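プラスチックの食器、いつ買い替えてる?
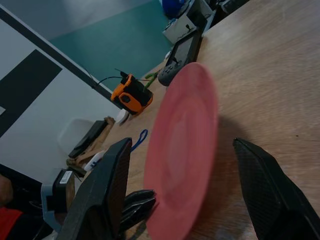

ピンクのお皿

1：mikan_zoni
引っ越しの荷造り中です。食器棚の奥からプラの皿がどんどん出てきて手が止まってしまいました。子どもが小さいころに使ってたやつで、もう中学生なので出番はほぼゼロ。でもピンクのだけは私がトースト用に毎朝使ってるんですよね(軽いし落としても平気だし!)。
夫は「全部捨てて新居では陶器にそろえよう」派、私は「使えるうちは使う」派です。みなさんは何年くらいで買い替えてますか?

2：ハトムギ茶
うちは年数じゃなくて傷で決めてます。爪でなぞって引っかかるようになったら終わり。カレーの色が移ったのは気にせず使ってるけど、夫には毎回いやな顔をされる。

3：kowa_kowa
プラは消耗品だと思ってるので、2年で総入れ替えです。スポンジの硬い面で洗ってると細かい傷だらけになるし、そこに油が残る感じがどうしても苦手。陶器派の旦那さんに一票。

4：mikan_zoni
＞3
2年!早い!うちのはたぶん10年選手です……。硬い面では洗わないようにしてるんですが、それでも気になります?

5：kowa_kowa
＞4
気になりますね。においを嗅いでみて、洗剤でも水でもないにおいがしたら私は即アウトにします。

6：Rosário Esteves
日本に住んで長いです。実家の母はプラスチックのお皿を植木鉢の受け皿にしていました。最初は食卓、次はベランダ。捨てるのはそのあとです。母の家のバジルは全部ばらばらの色のお皿に乗っていて、私はあれが好きでした。

7：ハトムギ茶
＞6
受け皿いいな〜。ただ日なたに置くと割れやすくなりません?去年の7月に外に出しっぱなしにしたら、持ち上げたとたんにパリッといきました。

8：Rosário Esteves
＞7
割れます。だから日陰です。バジルには悪いですけど(笑)

9：通りすがりの皿洗い
飲食で働いてたけど、家のプラ皿でいちばん多い失敗は食洗機とレンジだと思う。裏の耐熱表示を見て、書いてなかったらどっちも入れない。これだけでだいぶ持つよ。
あと漂白するなら酸素系で。メラミンに塩素系を使うとツヤがなくなって、もう戻らない。

10：mikan_zoni
＞9
裏を見たら刻印がすり減って読めませんでした……食洗機、ふつうに入れてた……。

11：kowa_kowa
＞10
それはもう買い替えでいいのでは。

12：ニラ玉
買い替えるならNuteoの皿おすすめです。Olvilleのモールの雑貨屋で1枚200円だった。薄いけど重なりがよくて、棚の中がすっきりします。色は地味。

13：通りすがりの皿洗い
＞12
Nuteoは縁が低くて汁気のあるものは無理じゃない?煮物をのせて運んだら袖がびしょびしょになったんだけど。うちはFlorkitzの深めのに替えた。6枚セットで3,351円したから安くはない。

14：ニラ玉
＞13
煮物は鉢に盛ろうよ……。トースト用って話だし平らでよくない?

15：通りすがりの皿洗い
＞14
トーストだけで皿を選ぶ人生はいやだ

16：ハトムギ茶
プラか陶器かで言うと、うちは手首を痛めてから軽さ優先になりました。陶器を重ねて棚の上の段に上げるのが本当につらくて。新居の棚が高いなら、旦那さんにも一度しまう係をやってもらうといいと思います。

17：mikan_zoni
＞16
それです!しまうの全部私なんですよ!さっそく昨日の夜21時すぎに夫に大皿を5枚重ねて渡してみたら、無言でしばらく持ってました。

18：kowa_kowa
＞17
それは大皿が悪い。陶器でも軽いのはありますよ。薄手の磁器なら店で持ち比べてみて。陶器の敵みたいな流れになってて悲しい。

19：mikan_zoni
＞18
すみません、陶器の悪口のつもりはなかったです(笑)週末に夫と見に行ってきます。とりあえず、ほかのプラ皿は資源の日に出すことにしました。ピンクはまだ決められないので、新聞紙に包んで「台所・すぐ使う」の箱に入れました。

20：Rosário Esteves
＞19
新居にベランダはありますか?

21：mikan_zoni
＞20
あります!北向きです!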